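Against the rewards app

Posted Nov 29, 2022
By Kendra Caron

My supermarket would like me to have a relationship with it. So would the chemist, the servo, the pet shop I've been in twice and the bakery at the end of my street, which used to get by on selling bread. I have 17 loyalty apps on my phone. I didn't set out to collect them. Each one was put to me at a counter by a pleasant teenager with a queue building up behind me, and saying yes was quicker.

I've started to doubt the whole arrangement.

Take Fandalico, where I buy most of my groceries. In April it dropped the plastic card and moved everyone to the app. The letter called this a richer experience for members. What I've noticed is that the shelf now carries 2 prices, one for people who have the app open and a higher one for everybody else. The lower price looks a lot like what I was paying in summer. I can't prove that, I don't keep my dockets, and I suspect the shop is quite comfortable with the fact that I don't.

The old man in front of me last month had no smartphone. He paid the higher price on coffee, butter and washing powder. The girl on the register was sorry about it and said there was nothing she could do, and I believe her.

What the points are worth

People who defend these schemes always tell me about the time they got something free. A toaster, usually. Fine. I cashed in 700 points at Hirnilach this spring, after most of a year of buying paint, screws and potting mix there, and it came off the bill as 4 dollars. I had to reset my password to get it. I also had to agree to a new set of terms, which I didn't read, and neither did you.

A straight discount would be simple. You put a lower number on the shelf and people pay it. Points are a discount you have to remember, look up, work out the value of and use before it expires — and plenty of people never will. Any business that says it hasn't planned around that is having a lend of us.

Then there's the data, a word that makes everybody's eyes glaze over, mine included. Grornix, the pet shop, emails me about puppy food. I have a fourteen-year-old cat. So I'm not persuaded that all this watching is even clever. It may just be a pile of records that somebody was told would be valuable one day, sitting on a server waiting to be leaked.

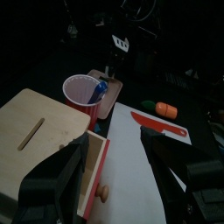
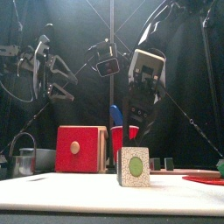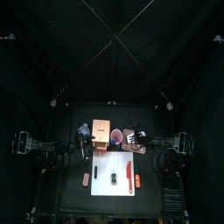
What I'd settle for

I'm not asking for the apps to be banned. Some people enjoy them, and my sister plans her whole weekly shop around bonus offers and seems happy enough. But I'd like one price on the shelf, for whoever is standing in front of it. I'd like points shown in dollars, on the docket, every time. And I'd like the teenager at the counter to be allowed to take no for an answer the first time I say it.

I deleted the bakery's app last week. The bread costs the same.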